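How I Turn Old T-Shirts Into Yarn (and What I Make With It)

Posted Wednesday, April 13, 2022 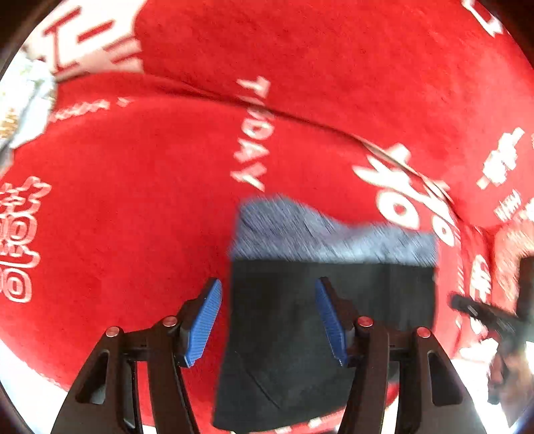

I started making T-shirt yarn in December, when I was stuck at home with a cold and a closet full of shirts I never wear. The only thing I'd bought for it was a cheap pair of Lonard fabric shears, and I still use them for everything. Before you cut anything, go through your pile and think about color, because that's going to decide how the finished thing looks way more than your crochet skills will! A bright red fabric with white and pale pink lettering on it, like the one up top, would give you little flecks of light color all through the ball, and I love that. Solid black or charcoal is the easiest to match if you run out halfway through (ask me how I know).

What you need

One adult T-shirt, the bigger the better
Sharp shears
A ruler or a cutting mat with lines
A flat surface at a height that doesn't kill your back

Look for shirts with no side seams if you can. The tube gives you one long strand with no bumps in it. Shirts with side seams work too, you just get a little knot every so often and you may have to snip out a spot that frays. Mostly cotton is best. I tried a stretchy workout shirt once and it curled up so tight I couldn't get a hook through it.

Step 1: Cut off the top and the hem

Lay the shirt flat and smooth it out with your hands. Cut straight across from armpit to armpit and put the top part aside (mine go in the rag bin). Then trim off the bottom hem. You should have a plain tube.

Step 2: Fold it, but not all the way

Turn the tube so the side folds are at the top and bottom. Bring the bottom fold up toward the top one and stop an inch short. That inch is the part everybody messes up the first time, me included. If you fold it all the way, you'll end up cutting loops and have to start over with another shirt.

Step 3: Cut your strips

Cut strips an inch wide, starting at the bottom fold and going up through all the layers. Cut past the second fold but stop before you get to the top one. Keep going down the whole length. I get 23 strips out of a large shirt, and a kids' shirt gives a lot less, obviously.

Step 4: The diagonal cuts

Open up the uncut part and drape it over your arm. Make your first cut at a slant, from the outside edge into the first slit. After that, cut from each slit on one side over to the next slit along on the other side. Take it slow here. At the end you'll have one long strip!

Step 5: Pull

Hold a foot or so of the strip at a time and tug. The edges roll in and it starts looking like real yarn. Wind it into a ball as you go or the cat will get it.

My first project was the Painemal coaster pattern, four rounds of single crochet, and each one took me 30 minutes with a big hook. A bath mat is a whole other thing. Mine ate 40 strips of navy and then I had to go beg my sister for more shirts.

To join two balls, cut a small slit in the end of each strip, slide one through the other, and pull the tail through its own slit. Tug it gently and trim any corners that stick out.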